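Call for participants: street names and yard names of Dudville

The Vullilow Local History Group is looking for people who want to help us with a new project. We want to find out, street by street, where the names in the old part of Dudville come from, and who lived behind those names. Our group has worked on Vullilow for a long time, but Dudville, on the other side of the river, was always left for later. Now we have a small grant and a room, and we would like to begin.

You do not need to be a historian. You do not need to be born in Dudville either. I myself came to this country as an adult and I learned the town by reading its old directories, which is a slow way but a good one.

What the project is about

Many small lanes and courts in Dudville lost their signs when the tannery quarter was cleared. Some names are still used by older residents, and others exist only on rent books or on the back of photographs. For a few of them we have two or three different spellings and we do not know which is the first one. Treloar Passage, for example, is written Trelore in one rate book and Trelawer in another, and on the latest map it has no name at all. Was Treloar a landlord, a baker, or only the man who had his cart there? We have three opinions in the group and no proof for any of them.

The second part of the project is about the families. In January we received a donation of papers from the closed Randov drapery store. It contains about 500 items, mostly order books, letters from suppliers, wage slips and customer accounts. The customer accounts are the most useful for us, because the clerk wrote the full address each time, also for people who lived in a back court. We have already listed 300 of these items. The rest is still waiting.

Who we are looking for

We have room for new participants in the following tasks. You can choose one, or more than one if you have the time.

1. Readers of old handwriting. You will sit with the order books and copy names, addresses and dates into our sheet. The writing is mostly clear, but the ink is weak in some places. We will give you an alphabet sheet with the typical letters of the main clerk, who made his capital T and his capital F almost the same.

2. Interviewers. You will visit residents of Dudville at home, or meet them at our room, and ask them about the streets they remember. You work always in pairs. One person asks and the other takes care of the recorder and the notes. Patience is more important than knowledge for this task. Some people need half an hour to talk about their knees before they come to the street.

3. Listers of small objects. Families sometimes bring us things together with papers. Each object gets a number, a short description in plain words, and a line about who gave it and when. We ask listers to write only what they know. If you are not sure whether a thing is silver, please write "silver-colored metal".

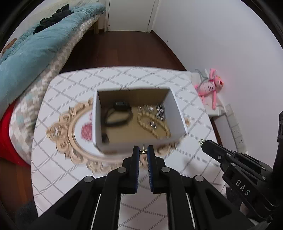 A box with a cable and a beaded necklace.

4. Map people. We need two persons who are comfortable with comparing maps of different scale. You will mark on one modern base map where each lost yard was, with a note about how certain the position is. We use three levels: sure, likely and only a guess. A guess is welcome if it is marked as a guess.

5. Checkers. Every sheet is read a second time by a person who did not write it. This is maybe not the most exciting task, but the members who do it tell me they find it restful. It can be done from home.

What we expect from you

Please be able to give us 5 hours in a month. It can be one long session or several short ones. We know that people have work, children and bad weeks, so if you can't come, a short message is enough and you do not have to explain.

We ask you to follow the same rules for spelling, which means that names are copied exactly as they stand in the source, including the mistakes. Corrections go in a separate column. In our Vullilow project we did not do this from the beginning, and later we had to open every book again.

We ask you also to be discreet. The customer accounts show who paid late and who did not pay, and some of the grandchildren live still in the same streets. Information about debts will not be published with a family name.

Food and drinks stay at the side table in the entrance. Pencils only near the papers, no pens.

What we offer

There is no payment for the work. We pay your bus ticket between Vullilow and Dudville, and interviewers receive also their telephone costs back. You will get an introduction evening, a printed guide and a partner from the group who has done the task before. Your name will be in the booklet at the end, if you wish it.

Participants may also use our small library, which has the directories, the parish magazines and a good number of school log books. Books can be borrowed for two weeks. 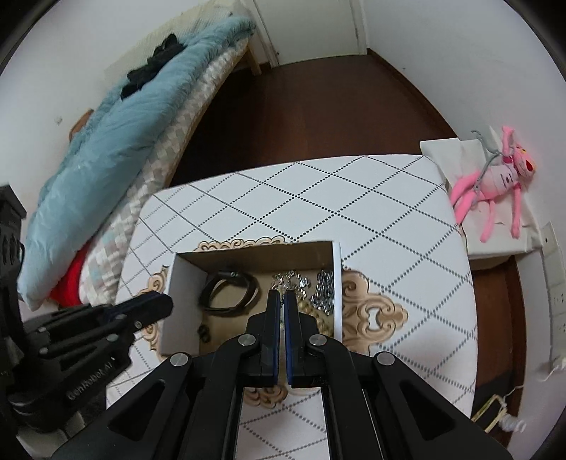
Where and when we meet

Our room is on the upper floor of the former grammar school in Dudville, in the corridor on the left after the stairs. The door on Mill Street is open when we are there. There is an elevator, but it must be opened with a key, so please call before if you need it and one of us will wait for you downstairs.

Working sessions are in the afternoon and in the evening, and the list of dates hangs at the door and is sent by email. In winter the heating is not strong. Bring a sweater.

Do you have papers or objects at home?

Maybe you do not want to participate in the work but you have something that belongs to the story of Dudville. We are happy with rent books, receipts, school photographs, shop bags, letters and postcards with a street name on them. Also jewelry or other small personal things are of interest when the family knows who wore them and where that person lived. We can make a copy or take a photograph and give you the original back on the same day. For things you wish to leave with us, we fill out a form together, and you keep one copy of it. 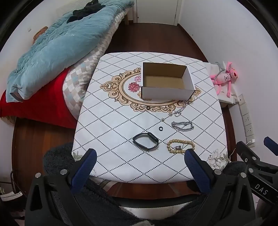

Chain necklace and ring on a patterned tablecloth.

Please do not clean anything before you bring it, and please do not take old photographs out of their albums. Writing on the back is often the most important part for us, and it can be damaged by glue.

How to apply

Write us a short letter or an email with your name, how we can reach you, which task interests you, and on which part of the day you are usually free. If you speak another language, please mention it. Some letters from the suppliers of the Randov store are not in English and we can read only a part of them.

It helps if you add a few lines about your connection with Dudville, but "I have no connection and I am curious" is a perfectly good answer. We don't ask for certificates. People under 18 are welcome with the written permission of a parent, for all tasks except the home interviews.

Applications should reach us by 19/05/2023. Letters can be left in the mailbox of the Vullilow Local History Group at the reading room in Vullilow, or in the gray box inside the Mill Street entrance in Dudville. We answer everyone, also when the task you wanted is already full. In that case we will propose you another one or put you on the list for the next round.

Questions about the papers themselves, for example if your family is mentioned in the Randov accounts, can be sent at any time and are not connected to the application. Please give the family name and, if you know it, the old street.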